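ロボットに水筒のふたを開けさせたい! Godenvilleの部室で聞いた話

駅から坂をのぼって、汗だくで着いた先が今回の取材先です。Godenvilleという科学館みたいな建物の二階で、高校生のロボット部が活動しているんですね。私、ロボットのことは正直ほとんどわかりません。編集部に「家事っぽいことをやってる高校生がいるらしいよ」と言われて、それは会いたい!と手を挙げただけなんです。

話をしてくれたのは部長の三年生と、プログラム担当の二年生、それから今年入ったばかりの一年生。名前は出さない約束なので、部長、二年生、一年生と書きますね。顧問の先生は途中から来て、だいたい後ろでにこにこしていました。

まず部の名前から聞いたら、いきなり三人がもめ始めました。

「正式にはロボット研究部です。でもみんなPuritzって呼んでます」と部長。
「それ、チーム名だから」と二年生。
「え、部の名前だと思ってました」と一年生。

一年生、入部届にもPuritzと書いて出したそうです。受理されたらしいので、まあいいのかな。

Puritzが目指しているのは、九月にある「Fiadzo」という大会です。決められたコースを走ったりボールを運んだりするものを想像していたら、ぜんぜん違いました。テーマは毎年ひとつ。それに合った作業をロボットアームにやらせて、会場で三回続けて見せるのだそうです。

「今年のテーマが『飲む』なんですよ」と部長が言います。「ざっくりしてますよね。コップに注ぐチームが多いと思います。うちは水筒とかタンブラーとか、ふたのある入れ物を開けて、閉めるところまでやろうって」

閉めるところまで。なんだか地味じゃないですか、とつい言ってしまいました。そうしたら二年生がものすごい勢いで身を乗り出してきて、

「閉めるほうが百倍むずかしいです!」

すみませんでした。

二年生いわく、開けるのはある程度力まかせでもなんとかなるけれど、閉めるときは合わせる場所がずれるとぜんぶだめになる。ねじのふたなら斜めにかんでしまうし、はめるタイプのふたならひっかかって浮いてしまう。「人間って、見ないでもできるじゃないですか。テレビ見ながら水筒のふた閉めるとか。あれ、すごいことなんですよ。うちの母にその話をしたら、じゃあ閉めといてって水筒を渡されました」

アームは「ブルケロ」と呼ばれていました。つづりはBrukero。先輩たちがつけた名前で、由来はもうだれも知らないそうです。白い指が動く先を手首の小さなカメラで見ていて、練習のときはその映像をモニターに出しながら、人が操作してお手本の動きをためていきます。そのお手本をあとでまとめてプログラムに学習させる、というのが今年のやり方。ためたお手本は1,196回分になったと聞いて、私は思わずメモの手を止めました。せんひゃくきゅうじゅうろく!

「目標は2,000なんで、まだまだです」と部長は涼しい顔です。

「途中で数えるのいやになりますよ。77回目あたりでいちばん飽きました」と一年生。なんで77回目を覚えているのか聞いたら、その日の帰りに食べたアイスがおいしかったからだそうで、話がどんどんそれていきます。ちなみにソーダ味。

操作は交代制です。うまい人とそうでない人の差がかなり出るらしく、いちばん上手なのは意外にも一年生。ゲームをやるからかと思ったら、ゲームはしないそうです。

「小学校のとき書道をやってて、それかもしれないです。力を抜いてるっていうか。先輩たち、指に力が入りすぎなんですよ」
「指に力入れても、ブルケロには関係ないでしょ」と二年生。
「でも動きに出ますよ。カクカクしてます」

二年生、ちょっとむくれていました。

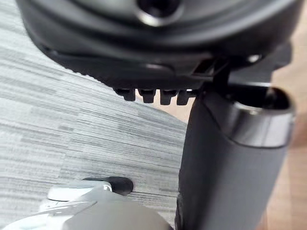
学習に使う映像の話になると、三人とも急に早口になります。いちばん苦労しているのは「近すぎて見えない」問題だそうです。カメラは指のすぐそばにあるので、細かいところに寄れるのはありがたい。でも濃いグレーのふたみたいな大きな部品が手前に来ると、画面の上のほうはほとんどそれで埋まってしまって、肝心の入れ物の口がどこなのか、私なんかはしばらく探してしまいました。「ここです、ここ」と一年生が指したのは、銀色の金属の輪のすぐ上。丸く開いた暗い口でした。部品の下に並んだ小さな四角い歯と、その向こうの明るい色の床の敷物は見分けやすいけれど、筒のほうは部品と同じような暗い色で、慣れないと目がすべるんです。一年生は慣れたもので、「金属のところが光るので、私はそこを見ます」と言っていました。

「色がそっくりなのは、わざと選んだんだよね」と部長が言うと、二年生が首を横にふりました。

「部室にあったのがそれだっただけです」
「わざとってことにしようって決めたじゃん」

発表用の資料には、もう「あえて難しい色の組み合わせに挑戦」と書いてあるのだとか。これ、記事に書いていいの?と確認したら、部長がしばらく天井を見てから「いいです」と言ったので書きます。

では、いま本番をやったらどのくらい成功するんでしょう。

「開けるのは、調子がよければいけます。閉めるのは……」と部長が二年生を見ます。
「日によります」
「日によるんです」

ここで先生がはじめて口をはさみました。「日によるっていうのは、原因がまだわかってないってことだからね」。二年生は「わかってます」と小声で返していました。いくつか候補はあって、ひとつは時間帯。夕方になると窓からの光の入り方が変わるので、昼に集めたお手本と見え方が違ってしまうのではないか、というのが二年生の説です。一年生の説は「ブルケロが疲れてる」。部長は二人の説を両方ともホワイトボードに書いていました。えらい。

去年の大会のことも聞いてみました。去年のテーマは「しまう」で、Puritzは靴下をたたんで引き出しに入れる作業を選んだそうです。

「三回のうち一回しかできませんでした」と部長。「しかもその一回も、引き出しがちゃんと閉まってなかったんです。審査の人に、ちょっと開いてますねって言われて」

そのときの悔しさが、今年の「閉めるところまで」につながっているわけですね。と、私がきれいにまとめようとしたら、「いや、それは関係ないです」とあっさり言われてしまいました。水筒にしたのは、みんな部室に水筒を持ってきていて、練習の材料に困らないと思ったから。ところが始めてみると人の水筒を何百回も開け閉めするのはさすがに嫌がられて、けっきょく練習用の入れ物を別に用意することになったそうです。

やっていて楽しいのはどんなとき?という質問には、三人の答えがばらばらでした。部長は、遠くの学校のチームと動画を見せ合うとき。二年生は、学習が終わって最初に動かす瞬間。「だいたい変な動きをするんですけど、たまに、え、いまの自分の操作っぽい、っていうのがあるんです。迷い方が私なんですよ」。迷い方が似るって、ちょっとすごくないですか。私は鳥肌が立ちました。

一年生は少し考えてから「片づけのとき」と答えて、先輩二人にびっくりされていました。コードを巻くのが好きなんだそうです。

操作を私もやらせてもらいましたよ! 結果は、ふたに触ることすらできず。画面を見ながらそーっと近づけているつもりなのに、奥行きがぜんぜんつかめないんです。横で一年生が「もっと手前です、手前、あ、行きすぎました」と教えてくれるのですが、その声がどんどんやさしくなっていくのがつらかった。ちなみに私の操作はお手本には入れないそうです。そりゃそうですよね。

次に来るときまでに2,000回そろっているか聞いたら、部長は「テスト期間があるので」と言い、二年生は「そろいます」と言い、一年生はもうコードを巻き始めていました。

（2019年6月取材）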